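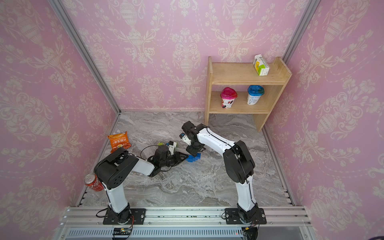
The two-arm test cell, marble floor and all

Gripper Trials: Your Questions

I get the same handful of emails every time I post about the Trosau comparison, so I've finally put the answers in one spot. If yours isn't covered, use the contact form and I'll add it.

What are you comparing?
Two sets of fingers (the stock Zivville pair and a softer set from Etow) on the same two-arm rig. Same arms, same controller, same tasks, 100 tries for each set. I swap the fingers over halfway through so neither gets all my fresh-coffee patience!

Why toy bricks?
They're cheap, they're hard-edged and they punish sloppy alignment. I've tried foam cubes, and a gripper can get away with nearly anything on foam. 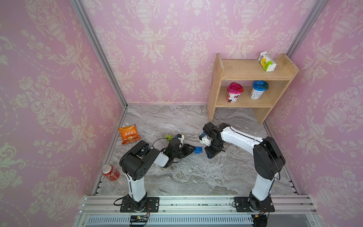

Handovers are where most of my settings get decided. I run them slow at first, then bump up the speed in the Teixeira controller until something goes wrong. I like to begin with the two grippers facing each other over a short gap and the little blue block between them, so either arm can be the one that goes in first. The handful of groceries around it stays put – snack bag, pop can, drink carton – and any run where an arm nudges one gets marked as a fail.

Do you really need a camera on the wrist?
For my money, yes. I ran 44 tries with only the fixed camera and kept misjudging how deep the fingers were sitting.

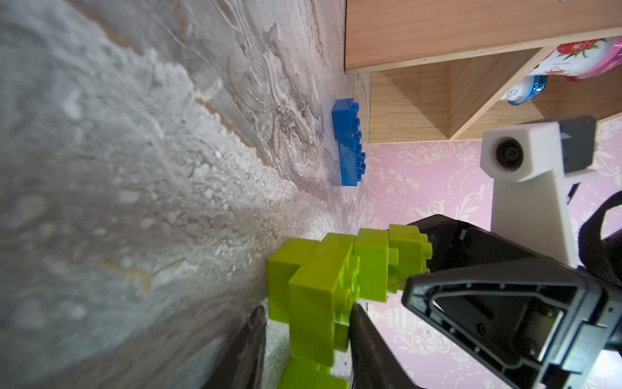
Finger depth is a pain to judge from across the cell, and it's the first thing I check when I'm reviewing footage. Up close it's much easier. With the lime-green bricks between the fingers, I can see the right one's flat inner face against the lower bricks, and the blue brick is still in view further off on the marble. The near end does go soft and blurry, so I wouldn't use it for measuring.

How many clips do you have?
2,539 as of March. I've watched most of them, sadly.

Which fingers should I buy?
Ask me again after the last 3 tasks – I'm leaning Etow for the odd-shaped stuff, but the stock ones are fine for bricks and a lot easier to wipe down.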